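Dull ring on marble counter, won't wipe off
Home & Kitchen > Counters and sinks
3453 views

Cadi Gittins
We moved into a house in Naylor last November and the kitchen has a marble counter, brown and gray with light veins. Somebody left half a lemon face down on it overnight. Now there is a dull ring that I can feel with a fingernail. I tried dish soap, then a paste of baking soda left on under plastic wrap. The ring looks the same. The previous owners left a bottle of Fikine sealer under the sink, so I assume the counter was sealed at some point. 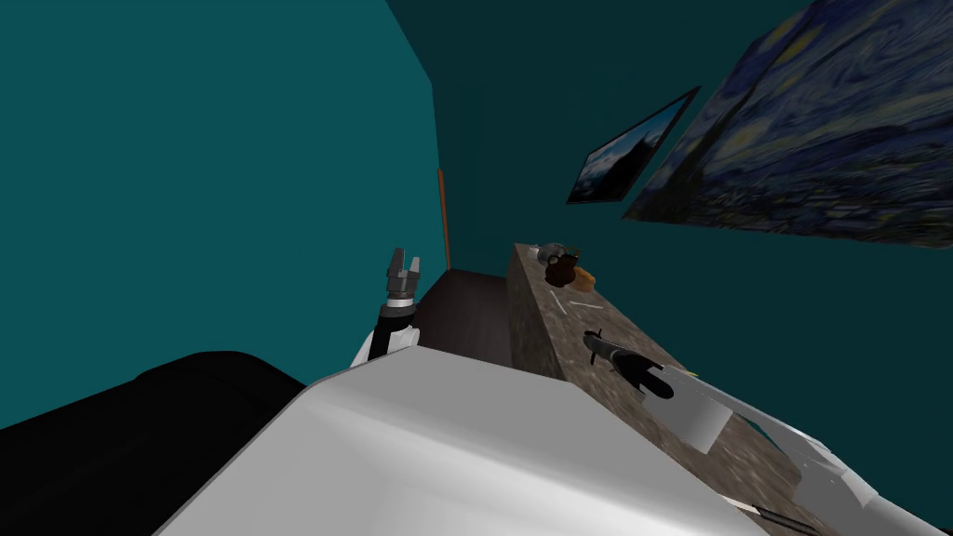 Is a dull ring the same thing as a stain?
A dull ring from lemon or vinegar is an etch. The acid has eaten a little of the polish off the stone, and cleaning won't put it back. A stain is darker than the stone around it and comes from something soaking in.

plainfield_tile
I set stone for 14 years. The baking soda paste was the wrong tool for this – it pulls oil out of stone, and you don't have oil in there. Get a marble polishing powder. Wet the spot, put on a little powder and rub with a damp felt pad for 2 minutes. Rinse, dry and look at it from the side, toward a window. Repeat if it's better but still there. Try it first in a corner behind the toaster. 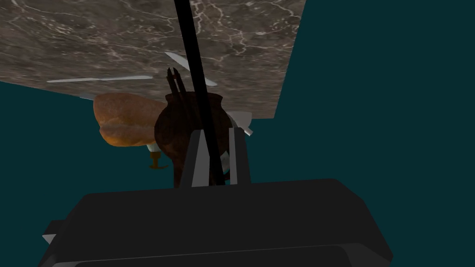
Last edited Sunday, October 6, 2019

If the ring feels rough after the second try, the powder alone won't do it and you need a stone refinisher. The one I used to send people to, Rulska, charged $260 for a small area. Sealing again won't prevent this. Sealer slows down stains, and lemon juice will mark the surface anyway.

dot_in_the_kitchen
I just put a cutting board over mine. Also don't use Plutico spray on it, it has citric acid in it – check the label.
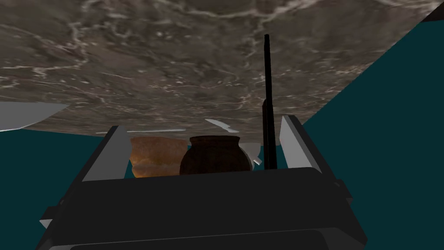

Gripper, close up

Cadi Gittins
Thanks, I ordered the powder. The ring is right next to the sink so a board won't stay put there. Does the felt pad have to be the kind for a drill, or is a hand one okay?

plainfield_tile
Hand one is fine for a spot that size.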